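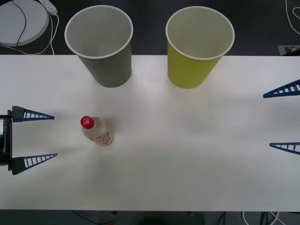 4.2 Becherfarbe und Mengenschätzung

Dass die Farbe eines Trinkgefäßes beeinflusst, wie viel Inhalt man ihm zuschreibt, gehört zu den Befunden, die in der Literatur zum Trinkverhalten fast ungeprüft weitergereicht werden. Die Kirnico-Reihe, auf die sich spätere Arbeiten stützen, beruht auf einer einzigen Kantine und auf Selbstauskünften. Calvo hat dieselben Daten unter dem Namen Modetti-Korpus neu ausgewertet und findet den Effekt nur bei Personen, die vorher nach ihrer Lieblingsfarbe gefragt worden waren. Das spricht eher für eine Störung durch den Fragebogen als für eine Wirkung des Gefäßes.

Für die eigene Erhebung in Zaralmont wurden 552 Schätzungen von 185 Personen ausgewertet. Drei Personen gaben nur zwei statt drei Schätzungen ab und wurden dennoch nicht ausgeschlossen. Verwendet wurden Pappbecher gleicher Form in einem gedämpften Graugrün und einem hellen Gelbgrün. Die mittlere Abweichung vom tatsächlichen Füllstand betrug beim helleren Becher 11 Milliliter, beim dunkleren acht. Wer will, kann darin eine Tendenz sehen. Uns erscheint der Unterschied von drei Millilitern zu klein, um daraus Empfehlungen für die Gestaltung von Kantinengeschirr abzuleiten, wie es der Quezada-Leitfaden mit erstaunlicher Sicherheit tut.

Hinzu kommt, dass die Schätzungen am Freitag durchweg höher ausfielen als an den übrigen Tagen, unabhängig von der Becherfarbe. Eine Erklärung dafür haben wir nicht.

Abb. 3. Gelbgrüner Becher auf weißer Tischfläche. 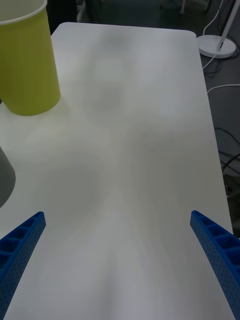

Lässt sich aus der Farbe eines Bechers vorhersagen, wie viel daraus getrunken wird?

Aus den vorliegenden Daten nicht. Erhoben wurde die Schätzung des Füllstands, und von dort zur getrunkenen Menge führt kein Weg, den die bisherigen Studien überzeugend beschrieben hätten. Calvo nimmt an, dass beide Größen zusammenhängen, belegt es aber nur mit der Kirnico-Reihe, deren Schwächen oben genannt sind. Solange Schätzung und Verbrauch nicht an denselben Personen gemessen werden, bleibt die Annahme eine Annahme. Abschnitt 4.3 prüft, ob die Becherhöhe ein brauchbarerer Prädiktor ist.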